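Plisness: spelling lists for old recipe cards

Hello! I'm Alvar Viklund and I type up other people's handwritten recipes, which is a lovely hobby until you meet your fourth spelling of "cardamom" in one evening. Plisness is the word list I built to keep myself sane.

What's in it

lists/pinholm.txt has 745 entries, one per line, from the Pinholm parish cookbooks. The spelling on the card comes first, then a tab, then the modern one.
lists/skuvholm.txt has 200 entries and is much messier (the Skuvholm cards were written in pencil, and whoever wrote them loved shortening things).
notes/isah.txt is my running argument with myself over the Isah cards. Read it if you like arguments about suet.

Using it

Open a list in any text editor, or load it as a tab-separated table. Everything is UTF-8. Please don't let a spreadsheet "help" with the measures column in version 2, it turns 1/2 into a date and I cried a bit.

Known problems

"Tsp" and "tbsp" look the same in half of the pencil cards. I've put a question mark after every one I guessed. Oven words like "slow" and "brisk" are left as they stand, so no temperatures!

Inside the desktop tower: 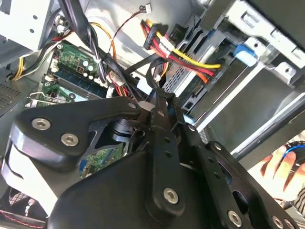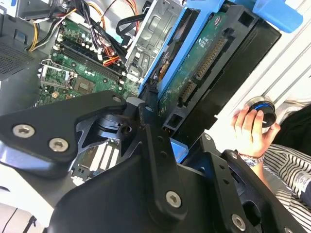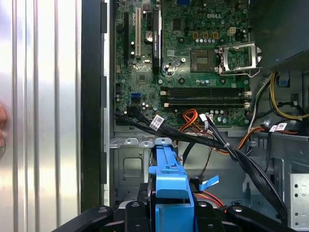 Sending me corrections

Yes please! Put the card spelling, your reading and the name of the list in a plain text file, and keep it under 1,000 lines so I can get through it over a pot of tea. If we disagree I'll keep both readings, yours first. The next batch of Skuvholm puddings should be in by October.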